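Polura Catalog Records – README

Version 2 of the record set. Maintained by Igor Krajewska. Last edited 30 May 2018.

Summary

Polura is a set of bibliographic records for a small lending library. It covers the printed books held in the Fortin reading room, together with the subject terms, shelf marks and condition notes attached to them. It does not contain any text from the books themselves, any scans, or any borrower data. Loan histories were held in a separate system and were not exported.

The set was made for two uses: testing title matching between catalogs that were typed by hand, and checking subject headings for drift over time. It may be fine for other uses, but those are the two it has been checked against.

Contents

books.tsv – one row per physical copy
titles.tsv – one row per title, joined to books.tsv on title_id
subjects.tsv – subject terms, with the date each term was first used
branches.txt – list of location codes
CHANGES.txt – edits between versions

All files are UTF-8 with Unix line endings. Fields are separated by a single tab. There is no quoting, so a double quote inside a title is a literal character and the parser must be told so. Spreadsheet programs tend to get this wrong on import.

Fields in books.tsv

copy_id: integer, unique, never reused. Gaps are copies withdrawn before the export.
title_id: integer, points to titles.tsv.
location: a code of 5 characters, listed in branches.txt.
shelf_mark: as typed on the spine label, including stray spaces.
binding: one of hard, soft, spiral, unknown.
cover: one of none, film, sleeve, unknown. See Covers.
condition: one of good, fair, poor. Assigned by the person doing the intake.
added: year and month. Empty for copies that predate the card file conversion.

Fields in titles.tsv

title_id: integer, unique.
title_raw: the title as it was typed.
title_norm: lower case, punctuation stripped, leading article removed.
author_raw: free text, usually surname first. Multiple authors are separated by a semicolon, except in older rows, where a slash was used.
language: two-letter code, or xx where the cataloger left it blank.
year: year on the title page. Reprint years were not recorded consistently.

How the records were made

The earliest rows were typed from index cards into a program called Pramum. It truncated titles at a fixed width and gave no warning. The truncated titles were later repaired by going back to the shelf, which recovered nearly 89 percent of them. The remainder belong to copies that had been withdrawn or could not be found, and they carry the flag trunc in titles.tsv.

Later rows were entered directly into Rorneseo, which has no width limit but does convert curly quotes to question marks. These have been put back where the original could be guessed with confidence. Where it could not, the question mark was left alone.

Normalization was run once over the whole set with the script normalize.py. The script is included. Running it a second time changes nothing, and the test suite checks for that.

Title conventions

Titles are taken from the title page, not from the cover. The two disagree more often than might be expected. Covers drop articles, reorder subtitles and set words in several sizes, so a cataloger working from the cover will produce a different string from one working from the title page. Rows known to have been typed from the cover carry the flag cov. There will be others that should carry it and do not.

Subtitles follow a colon and one space. Series names are not part of the title.
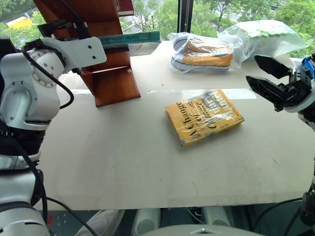
Covers

The cover field records protection added by the library. The value film means clear plastic film, whether adhesive or folded over the boards. The value sleeve means a removable jacket cover. Earlier versions used the single value plastic for both, and those rows were split by hand. Where the copy could not be checked, the value is unknown.

Dust jackets are not recorded. A hardcover with its jacket and a hardcover without it look the same in this data.

Known problems

Duplicate titles. The same work may appear under more than one title_id where the spelling of the author differed. Merging was tried and then reversed, as it joined a few different books with short titles. A list of likely pairs is in CHANGES.txt.

Condition values. These are subjective, and intake staff applied them differently. Do not compare condition across locations.

Language codes. Bilingual editions carry only the first language on the title page.

Subject terms. Two spellings of several headings were in use at once before April of the conversion year. Both are kept – the drift is part of what the set is meant to show.

Loading

Read every column as text first, then cast copy_id, title_id and year. Some shelf marks look like numbers and will lose leading zeros if the loader is left to choose types. An empty string means not recorded. There is no separate null marker.

A row count that does not match the one given in CHANGES.txt usually means the loader treated a quote as the start of a quoted field.

Corrections

Send corrections as a tab-separated file with copy_id or title_id in the first column, the field name in the second and the new value in the third. Do not send an edited copy of the whole table. Corrections to title_raw should be made with the book in hand, and the note should say whether the title page or the cover was used.

Corrections to subject terms are accepted only for typing errors. Requests to modernize a heading will be logged but not applied to this version.

License

The records may be copied and changed for any purpose. Keep this file with any copy, and state the version number in derived sets.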